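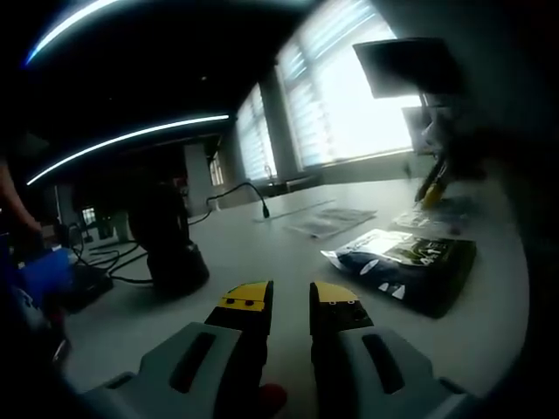

Why bother with a stock record at all, one of you asked at the end of last week's class, when you can look at the shelf and see what's gone? It is a fair question and most of these notes are an answer to it.

Stock Control for Small Shops, Handout 4
Marta Hladun
November

1. What the record is for

A shelf tells you what is left. It does not tell you how fast it went, when the next delivery is due or how much money is tied up in the back room. The record holds those things. Keep one line for each product, and on each line write goods in, goods out and the balance.

The balance is called book stock. What you find when you go and count is called physical stock. The two rarely agree for long.

Take the Werwood shop we used in Handout 3. The book stock for ready salted crisps is 203 packets. The physical count is 200. The difference is written off as a loss, the balance is changed to 200, and the date of the count goes in the margin. Do not change the sales figure to make the sums work. Common causes of a difference are damage, theft, short deliveries and one flavour being rung up as another.

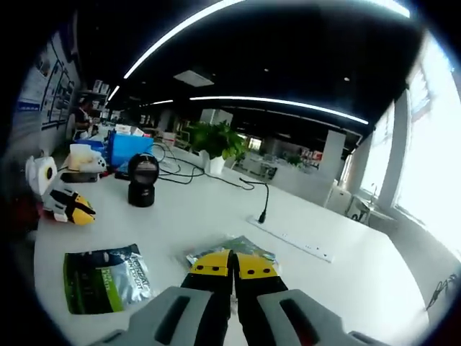
2. When to reorder

You need two figures: how much you sell in a day, and how many days the supplier takes. The second is called the lead time.

Reorder level = daily sales x lead time + safety stock

Suppose the shop sells 20 packets a day and Cimport delivers in 7 days. It will sell 140 packets while it waits. If the owner wants 60 in hand in case the van is late, the reorder level is 200. So after the count above, the order should go in that day.

Safety stock is a matter of judgement. Look at the worst delay you have had and the busiest week you have had, and ask whether you could stand both together. For slow lines the answer may be to hold none.

3. How much to order

Large orders mean fewer deliveries to pay for and check. They also fill the store room, and food has a date on it. At 20 a day, an order of 900 packets lasts 45 days. Check the best before date against that figure before you accept the discount.
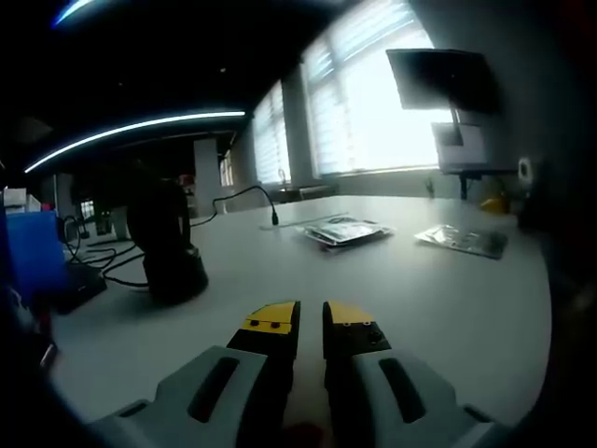 Vollbridge takes the opposite view, and argues that a small shop should order little and often even where the delivery charge is higher, as cash in the till can be spent on something else next week. We will compare the two methods on Tuesday using the same sales figures.

4. Turning the stock round

Put new goods behind old ones. This is first in, first out. It applies in the store room as well as on the shelf, and it is in the store room that it usually goes wrong. Mark each outer box with its delivery date in thick pen on the side that faces out.

For next time

Work out the reorder level for a line selling 12 a day with a lead time of 7 days and safety stock of 30. Then do it again with the lead time doubled. Bring your working, and your copy of Handout 3.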